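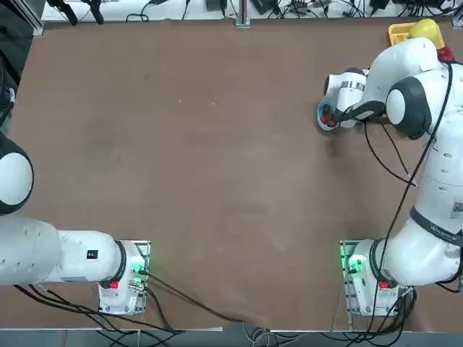 The right arm at Studell, holding the blue-rimmed cup over the table.

Teaching the arms by hand: your questions

What am I meant to be doing?
You sit at the remote station and do a small chore through the arms. They record it. One go is called a demo, and we need 600 of them before the Rosta set is finished, so bring a sandwich.

Do I need to know anything about robots?
No. People who do tend to lecture the rest of us. If you can work a hand grip and a foot pedal, you'll be fine after the practice half hour.

Remote control or pushing the arm about?
Both, on different days. Remote is the default. For hand guiding, Vasiliki Margaritis will switch the arm over and stand next to you. Please don't try to shove it before she has. It will win.

I tipped the cup and everything went everywhere. Is the demo ruined?
Finish it if you can. A clumsy rescue is worth keeping. Mark it "messy" on the Shakya screen and move on. If you gave up and swore, mark it "bin". The microphone is off, we promise.

How fast should I go?
Slower than feels natural. Most cup demos last 34 seconds. One visitor managed it in nine and we are still finding bits.

Can I tidy the table between goes?
Put back only what the task card tells you to. We know what the cables look like. Leave them.

The arm has stopped and won't listen to me.
Let go of the grip, wait for the beep, take hold again. If it sulks a second time, ring 700 and step away from the station.

Do I get breaks?
Every 2 hours at the latest, and sooner if your wrist complains. Your last few demos before lunch are always dreadful anyway.

Will the robot end up moving like me?
A bit like you, and a bit like everyone else at Pamstead who signed up. Take that how you like.

How do I book?
Ask at the Studell desk. Thursday mornings go first.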